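Progress report to the Foslow program, second period
Project: Learning to grasp mixed objects from a metal bin
Prepared by Khải Quan, Pesari laboratory
April 2020

1. What we planned for this period

In the first report we promised to answer one question: can the arm learn to choose its own grasps from trial and error, without a model of each object? For this period we planned to finish the bin setup, to collect the first set of grasp attempts, and to compare the learned method with our older method, which we call Lương in the tables. The first two tasks are done. The comparison is done only in part, and I explain the reason in section 3.

2. Work done

The collection now runs with little help from a person. In each attempt a fixed camera takes a picture of the bin from above, the network proposes a grasp point and an angle, and the gripper goes down and closes. If the gripper holds something after lifting, the attempt is saved as a success and the object is dropped back into the bin. We collected 400 attempts for this report. Before that there were other attempts during the set-up in December, but the camera was later moved, so I do not include them.

We changed the bin in one important way. A long inclined panel now divides it, and the objects stay in the front part. In the earlier setup they often rolled to the back wall and stayed there, where the fingers could not reach them at a useful angle. The panel is held at its two ends with spring clamps, so we can take it out in a short time if we want the full bin again.

The objects were chosen to be difficult in different ways. Some are flat, some are round and smooth, and some have a color close to the metal floor. We also use crumpled foil - it reflects the light and the depth camera gives poor values on it.

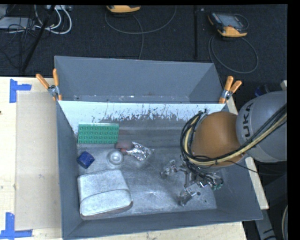 Hằng Mạch read a draft of this report and objected to the choice of objects. In her opinion a set with so many hard cases makes the success rate look worse than it would be in a real sorting task, and the funder may draw the wrong conclusion from it. She asked that we report the easy and the hard objects in separate tables. I agree with the second point, and the final report will have two tables. On the first point I would like to keep the hard objects, as the learned method is meant for them.

3. Results until now

The learned method chooses better grasps on objects with clear edges, such as building-block plates. On these it usually takes the edge, and the Lương method usually goes to the center and slips. On smooth round objects I see no difference between the two methods that I would trust. On foil both are weak.

The comparison is not complete for the following reason. The Lương method was tested on 13 objects, but 6 of them were tested before the panel was installed. Those results cannot be put beside the new ones, and the tests must be repeated.

We also lost two days to a fault in the gripper wiring. The signal that tells if the fingers are closed was sometimes missing, and some successes were saved as failures. We checked the saved pictures by hand and corrected the labels.

4. Next period

First we will repeat the missing tests with the Lương method. After this we will train the network again with the corrected labels, and add the force reading from the wrist as an input. The partner at Plokley has offered to run the trained network on their own arm, and we need to agree with them on the bin size before they start.

No change of budget is requested. The remaining equipment money will be used for spare gripper fingers and one more depth camera.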